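Benby Catering Equipment Planning
Pre-purchase inspection checklist: two-arm bench cell, light food handling
Site: Cudholm kitchen annexe
Revision 3, March

Status codes: A = acceptable, B = acceptable with action before order, C = not acceptable, N = not assessed.

Section 1. Bench and surroundings

1.1 Bench top flat, pale, wipeable. A. Keep the same colour for the purchased bench. The plate and the bench are both white, so the supplier should state whether the vision software needs more contrast.
1.2 Bench fixed to floor or wall. N. Bracket kit to be quoted separately.
1.3 Wall behind bench free of fittings within arm reach. B. Shelf at the right-hand end. Either move it or set a software limit on the right arm. Moving it is cheaper.
1.4 Side table for small equipment. B. Replace with an enclosed cabinet. Allow 313 pounds from the fittings line.

Section 2. Arms and grippers

2.1 Each gripper can hold a steamed bun without marking it. N. Needs a trial with the kitchen's own recipe. Ask Niltura for soft fingertips as an option, priced per pair. The present tips are narrow and pointed.
2.2 Finger linkages can be cleaned. B. Exposed pivots will hold dough and starch. Request a washable sleeve or a sealed gripper. Do not accept "wipe down" as a cleaning method in the tender reply.
2.3 Wrist cables secured. C. Cable on the right arm hangs in a loop below the wrist. Clip to arm body or route internally. Written confirmation required before deposit.
2.4 Emergency stop within reach of a seated operator. N. Position not yet agreed.

Section 3. Task items

3.1 Steamer, lid and plate all on one bench within reach. A.
3.2 Lid storage. B. Glass lid laid flat takes up bench space on the left. Budget for a vertical rest.
3.3 Steamer supply lead protected from heat and arm movement. N. Electrician to advise.
3.4 Batch size. A for four buns. Anything larger needs a second plate position, and the quoted cycle time would no longer apply.

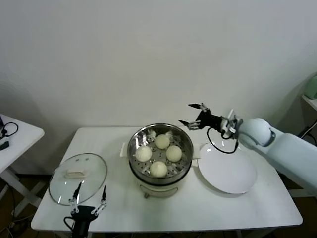
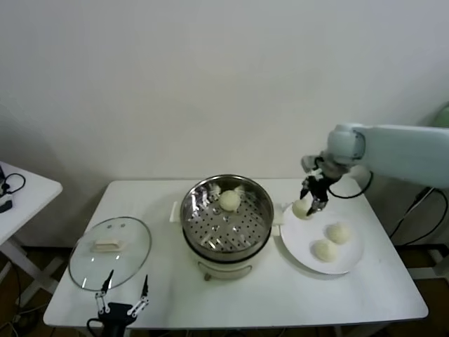
Items 2.2, 2.3 and 3.2. Steamer between glass lid and plate, right-hand gripper on the plate side.

Section 4. Cables and floor

4.1 No loose cable on walking routes. C. Cables run down the wall to floor level. Trunking to be fitted before any purchased unit is installed. Cost falls to the site, not the supplier.
4.2 Coiled spare cable stored off work surfaces. C. One coil on the side table. See 1.4.
4.3 Floor colour and finish allow spills to be seen. B. Floor is dark. Mat in a light colour, quantity two.

Section 5. Budget notes

5.1 Masri quoted 1,092 pounds a year for service cover, excluding grippers. Niltura includes grippers but asks for a longer term. Compare on a like-for-like basis before scoring.
5.2 Replacement fingertips: plan for 30 pairs in the first year. Revise after the trial in 2.1.
5.3 Set aside over 200 pounds for trunking, clips and mats. This does not cover the electrician.
5.4 Training days are missing from both quotes. Request again.

Section 6. Actions before order

Close all C items.
Obtain soft fingertip price (2.1).
Agree emergency stop position (2.4).
Decide on shelf (1.3).
Reissue this checklist as revision 4 with N items completed.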